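Home Reviews Kitchen Garden Shed Newsletter About Contact
Search this site Search Go

Nalness glass food containers, a review after one long winter

Last updated 03/10/2025
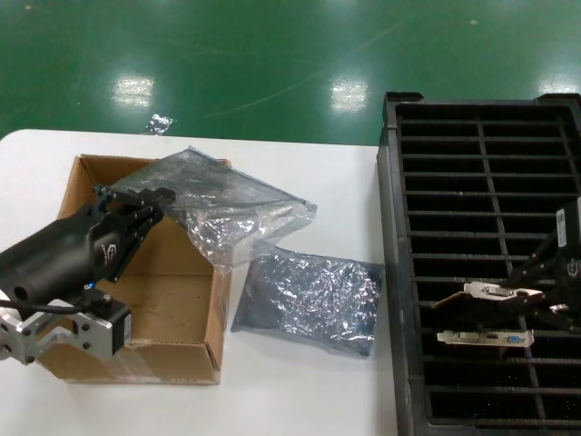 Are the Nalness containers worth the money over supermarket plastic?

If you reheat lunch at work most days, I reckon they are. If you mainly want something to freeze soup in, keep your old takeaway tubs and spend the difference on soup.

Right, longer version. I bought the 16-piece set (eight containers, eight lids, because of course they count the lids) after my plastic ones went that permanent bolognese orange. I'd had my eye on the Prondia ones for ages, but they only came in round, and round containers drive me up the wall in a small fridge. You lose all the corners! The Nalness ones are rectangular with slightly sloped sides, so they nest inside each other when they're empty, and my containers cupboard has gone from a landslide to something I can open in front of visitors.

The glass is lovely and thick. It's also heavy, and you'll notice it if you walk to the train like I do. A full large container plus a water bottle is a proper weight on one shoulder, and I've gone back to taking the medium one and a piece of fruit.

Lids next, as that's where these things always fall over. They're the clip-down sort with a grey silicone seal that pops out for washing. For the first month the seals were so tight I had to lean on them with my elbow (not a great look in the office kitchen). They've eased up since and I've carried laksa in my bag without any disasters. One clip out of the lot has gone a bit whitish at the hinge. It still closes, but I'm keeping an eye on it.

A warning about the seals - they hold on to smells. Mine picked up garlic in week one and still have it. Bicarb and hot water helped a bit, and leaving them on the windowsill in the sun helped more. I did try the Dustus cleaning tablets as well and couldn't tell the difference, so save your money there.

In the oven they've been great. I've done potato bake, crumble and a very average lasagne in the large one, lid off obviously, and the corners scrub up with an ordinary sponge. The instructions say not to go straight from freezer to oven and I haven't been game to test it.

My neighbour Huw Prydderch has the older version with the blue seals and he swears they were better made. We put them side by side on his verandah and the old lids do feel a touch chunkier. His are nearly 40 months old and he's had no breakages, although he lives alone and doesn't own a dishwasher. Mine go through ours every night and the colour of the seals hasn't budged.

What I'd change: I'd like a tall one for leftover stock, and I'd like to be able to buy a single replacement lid. At the moment they come in packs of 3, all the same size, and I don't need three large lids. The Ásgeirsdóttir range does sell lids one at a time, but you pay a fair bit more for the glass up front and the clips felt flimsier to me in the shop.

They go on special most years in December, so hold off until then if you can. I paid full price like a mug and I'd still buy them again, just the smaller set.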